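Teleoperators wanted: be patient with small objects, get paid for it
Bilberg Robotics, Jallcombe site

Part-time, paid hourly, starts in May 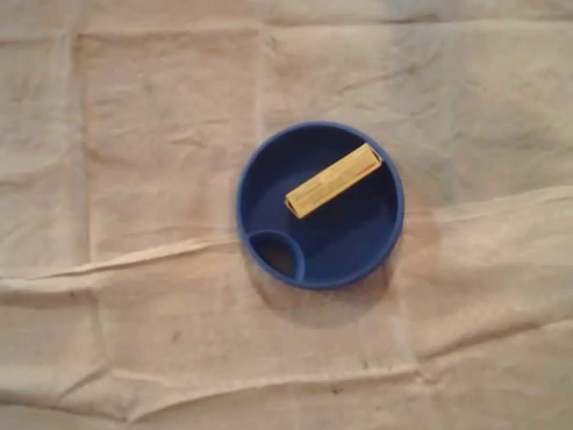

We are looking for people to drive a robot arm by hand, from a chair, for four hours at a stretch. You hold a controller, the arm copies you, and everything you both do is recorded. Later on, a computer studies the recordings and tries to do the same thing without you. So far it has learned most of our bad habits and a few of our good ones.

The work is simple to explain. A block goes in a dish. A block comes out of a dish. Sometimes the dish moves to the other side of the cloth and you start over. If you have ever watched a toddler do this and thought the kid had a pretty good job, please read on.

What you'll do

Run short tasks on one of our tabletop stations: pick, place, push, turn, put back. A typical task takes less than a minute. A typical shift has a lot of minutes.

Mix things up. We want the block approached from the left, from the right, slowly, less slowly, and at angles you wouldn't choose yourself. The shift sheet tells you which. People who find one perfect way and stick to it are wonderful in most jobs and a headache in this one.

Mark each try as good, bad or "not sure" before you reset. Bad ones are fine. A clumsy grab that you rescue halfway is worth more to us than another smooth one, so please don't delete your embarrassing moments. We keep ours.

Teach by hand on some days. On the Chu station there is no controller, and you take hold of the arm itself and walk it through the motion. It weighs less than you'd expect and argues more.

Who we're hoping for

You don't need a degree, a background in robots, or any opinion on the future of work. You do need steady hands, decent eyesight (glasses are fine), and the ability to do something for the 179th time with the same care as the first. Past hires have come from sewing, dental labs, cake decorating and forklift driving. Gamers do well for the first hour, then get bored and start going fast. If you are a gamer who doesn't do that, say so in your application and we will move you up the pile.

Left-handers are very welcome. Our recordings lean heavily to the right and it's starting to show.

Pay and hours

$20 an hour, including training and including the time you spend waiting for the software to restart. Shifts are 8 a.m. to noon or 1 p.m. to 5 p.m., with a ten-minute break every hour that we'd like you to take. You can work up to 4 shifts a week. Parking is free. There is a Vendix machine in the hallway which takes cards, and on a good day gives you the thing you picked.

What we record

The cameras point down at the table. We save the video, the arm's movements, and your good/bad/not sure marks. We do not record sound, so you may mutter. Your name is kept apart from the recordings, and we'll go over the consent form with you before your first shift.

How to apply

Come to the front desk at the Jallcombe site or use the form on our jobs page, and quote opening 433. No cover letter, please. Tell us in a few lines about something fiddly you've done with your hands and how long you stuck with it. Model ships, stuck zippers and tax forms all count.

If it sounds like a match, we'll invite you in for a paid one-hour tryout. You'll get a short demo, some time to practice, and then a set of tries on your own. Everyone drops the block. We mostly watch what you do next.

Applications stay open until the seats are filled.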